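Feeds > Robotics > Threads > Grippers on the pegboard, August 2022

Long thread about grippers. I spent most of the month comparing two sets of fingers on our two-arm setup, and I promised some people to write down what I found. I will try to keep it in order. 1/

💬 14 🔁 31

The job is simple to say. Take a hand tool from a pegboard, put it on the wooden board in front, then do the reverse. Pliers, scissors, screwdrivers, rolls of tape. A person does it without looking. Our arms need to look very much. 2/

The two candidates: the Lundix fingers, which are short and have a soft pad, and the Braltutari fingers, which are longer, harder, and open wider. Same arms, same controller, same camera on the head. I changed only the fingers, and I recalibrated after each change. 3/

💬 3 🔁 6

I did 100 picks from the pegboard with each set. "Success" for me means the tool leaves the hook, stays in the fingers, and arrives on the board without falling. If it arrives but rotated in an ugly way I still count it. Some colleagues don't agree with this, and I understand them. 4/

Result for Lundix: 80 of 100. I was happy until I saw where the failures are. They are not spread over all tools. Almost all of them are scissors. 5/

💬 9 🔁 22

Scissors on a hook are a bad object. They swing when you touch one loop. The short fingers must come very near to the pegboard, so the housing arrives at the wall before the pads arrive at the handle. Then the force reading jumps, and the controller thinks it has already grasped something. 6/

With Braltutari it was 88 of 100, so 12 failures. The extra length gives space between the housing and the wall, and this was a big help. But now the problem moved to the tape rolls. The hard tips slide on the outside of the roll, and when they slide they push it along the peg. 7/

💬 5 🔁 11

I want to be careful here. Eight more good picks is nice but it is one setup, one operator, one kind of peg. If your hooks have a different angle, maybe you get the opposite. Please don't quote the number without this sentence next to it. 8/

A word about opening width. On paper the wide one is better. In practice, on a full pegboard, wide open fingers touch the neighbor tool. I started to limit the opening for each tool, and this gave me more than any change in speed. It is a small table in the config file. I should have made it in July already. 9/

💬 7 🔁 19

Gobnait Phelan asked me about the approach direction. I tried straight from the front and I tried from below with the wrist turned up. From below is much better for pliers, because the fingers close on the handles and the lifting movement takes the tool off the hook naturally. For screwdrivers in a holder it makes no difference that I could measure. 10/

She also asked about the cables. Yes, they are a problem. I gave the left arm a bit more free cable at the wrist and it solved the pulling, but now the loop can pass near the tools on the board. I am testing clips. I don't have a beautiful answer yet. 11/

💬 4 🔁 8

The view from the head camera, so you can judge how tight the space is: 12/
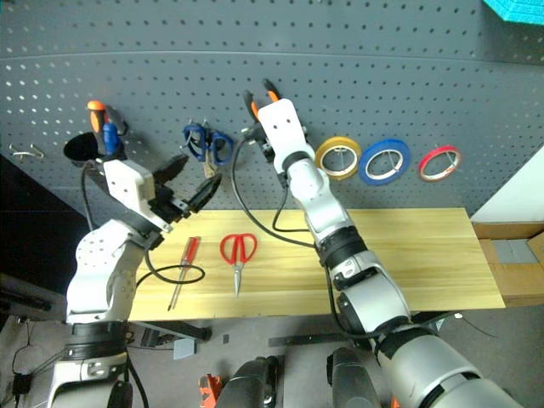

Right gripper at the pliers, left one open above the board.

💬 16 🔁 44

Look how close the white gripper body is to the pegboard. This is the whole difficulty. The arm also covers part of the wall from the head camera, so in the last centimeters the policy works half blind. A wrist camera is the next thing I will try. 13/

About the controller. We use Fagundes, and the default stiffness is too high for work against a wall. I reduced it only in the direction toward the pegboard and kept the others -- this was Everaldo Conceição's idea, and it was a good one. False grasps became rare. 14/

💬 6 🔁 15

Somebody will ask about Rerkska, so I answer before. I only had it on loan for two afternoons and I didn't do enough picks to say something fair. The mounting is very comfortable. The release was slow in my hands, but maybe I had a wrong setting. 15/

What I use now: Braltutari fingers with a thin rubber sleeve on the tips. The sleeve came from a hardware store and it wears out quickly. With it the tape rolls behave better, but I have not repeated the full test, so I give no number. 16/

💬 8 🔁 12

Still open for me: picking up scissors that lie flat on wood. The long tips can go under the handle, but only if the height is very exact, and my board is not perfectly level. If you have done this with two fingers and no suction, please write me how. I also accept links to papers, but I prefer your config file. 17/

💬 21 🔁 17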